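Wood and How Trees Make It
Rerkmont Museum of Woodland and Timber: Learning Pages for Younger Visitors
Last reviewed 9 February 2023

Wood is the hard material found inside the trunk, branches and roots of a tree. People have used it for thousands of years to build homes, boats and furniture. These pages explain how wood grows and why one piece can look very different from the next.

How a tree grows
A tree grows taller at the tips of its branches. It also grows wider, and this happens just under the bark. A very thin layer of living cells makes new wood on its inner side and new bark on its outer side. In Britain, most of this growth takes place in spring and summer. By November it has usually stopped.

Wood made in spring is often pale. Wood made later in the summer is often darker and harder. One pale band and one dark band together make a growth ring, and each ring normally stands for one year of the tree's life. The oak slice in the Pleltetti Gallery has about 200 rings.

What is grain?
Wood is made of tiny tubes and fibres, and most of them run up and down the trunk. The direction in which they run is called the grain. When a trunk is sawn into planks, the saw cuts through the growth rings, and they appear on the surface as lines, bands or loops.
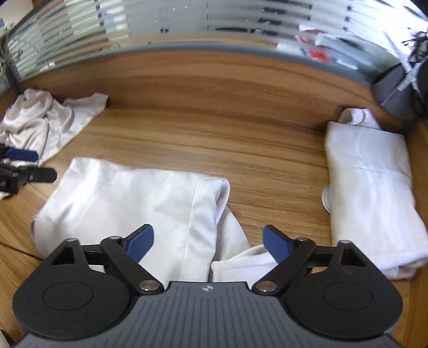 Why do some planks have straight lines and others have curved ones?
It depends on how the plank was cut from the trunk. A plank cut from the centre towards the bark usually has straight lines. A plank cut from nearer the side of the trunk often has curves and arches.

Knots
A knot is the place where a branch once joined the trunk. As the trunk became wider, new wood grew around the base of the branch. Knots are usually darker than the wood near them, and they can be very hard to saw.

Words to know
Bark: the outer covering of a tree.
Sapwood: the younger wood, which carries water up from the roots.
Heartwood: the older wood in the middle of the trunk, which no longer carries water.

Schools may borrow the Fledalum box of wood samples for up to 3 weeks. Requests should be made by a teacher through the Learning Office.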